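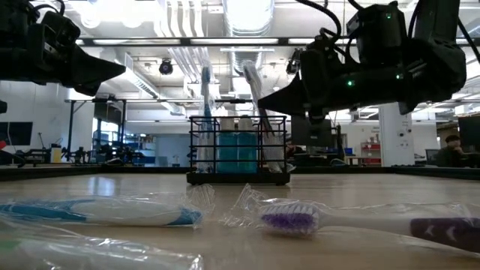 Skirken compare deux pinces sur des objets sous emballage

Le laboratoire Skirken a mené en novembre une série d'essais sur la saisie d'objets du quotidien par deux bras robotisés travaillant face à face. Deux jeux de doigts étaient en concurrence : le modèle Ulliven, déjà monté sur les postes du laboratoire, et le modèle Menon, plus étroit à l'extrémité.

L'exercice porte sur le rangement de brosses à dents dans un panier métallique noir à barreaux, où se trouvent aussi deux flacons bleu-vert à bouchon blanc. Plusieurs brosses sont encore sous plastique transparent, un matériau qui renvoie la lumière et gêne la localisation par caméra.

Chaque jeu de doigts a effectué 500 saisies, avec le même contrôleur et les mêmes réglages de vitesse. Sur les brosses sans emballage, l'écart est faible. Avec l'emballage, les doigts Menon réussissent 92 % des prises, contre 67 % pour les doigts Ulliven. Les échecs relevés sont surtout des glissements : le plastique se plisse entre les doigts et la brosse pivote avant d'arriver au-dessus du panier.

Le modèle Ulliven garde l'avantage sur les flacons, plus larges, qu'il maintient mieux lors des déplacements rapides. Son remplacement complet n'est donc pas prévu. Skirken envisage d'équiper un bras de chaque type – une configuration que le logiciel de commande Minumano accepte déjà, à condition de refaire l'étalonnage des deux côtés. L'opération prend presque 40 minutes par poste.

Une seconde série d'essais doit porter sur les caméras, avec un éclairage moins direct au-dessus de la table. Les relevés de la première série seront mis à la disposition des équipes utilisant Minumano, avec les réglages de force retenus pour chaque jeu de doigts.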